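Shared workshop in Trindade runs two-handed robot build through simulated kitchen

2025-01-07

Members of the Nakach shared workshop in Trindade have begun running the control software for their home-built two-handed robot in a simulated kitchen, ahead of mounting the physical hands later in January.

The build, named Stultura, uses two black hands with segmented fingers, modeled at the same scale as the printed parts now on the bench. Ademir Guerra wrote the control code. Mirela Lins is responsible for the hand design and the tendon routing.

The simulator places both hands over a marble counter with a toaster, a navy cabinet with a wooden handle, a red bell pepper and a yellow cup lying on its side. Object positions can be changed between runs. The group has logged 916 runs so far and plans to stop at 4000 before comparing results with the hardware.

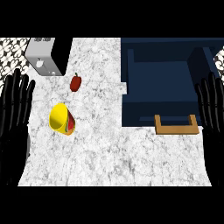

Contact between fingers and small objects remains the main source of error. In early runs the solver let fingertips sink into curved surfaces, which produced grip forces the real motors could not deliver. Guerra shortened the time step and capped the torque at each joint. Runs now take nearly 90 seconds each on the workshop's desktop computer – slower than before, but the forces stay within the motor limits.

Handles are handled as a separate task. The current controller closes the fingers around a bar and then pulls along a fixed line, a method that works for drawers and fails on hinged doors. Kelly Honorato is writing a version that follows an arc.

The physical side is less advanced. The right hand is assembled and wired. The left is waiting on a second set of finger joints, which Lins is reprinting after the first set cracked at the pin holes. Both will mount to an aluminum stand 200 centimeters tall.

"The wrist cable is still too stiff, and the simulator doesn't model it at all," Lins said. "We'll measure the drag once the stand is up and put a number in."

Design files for the hands will be posted on the workshop's site when the left one is complete.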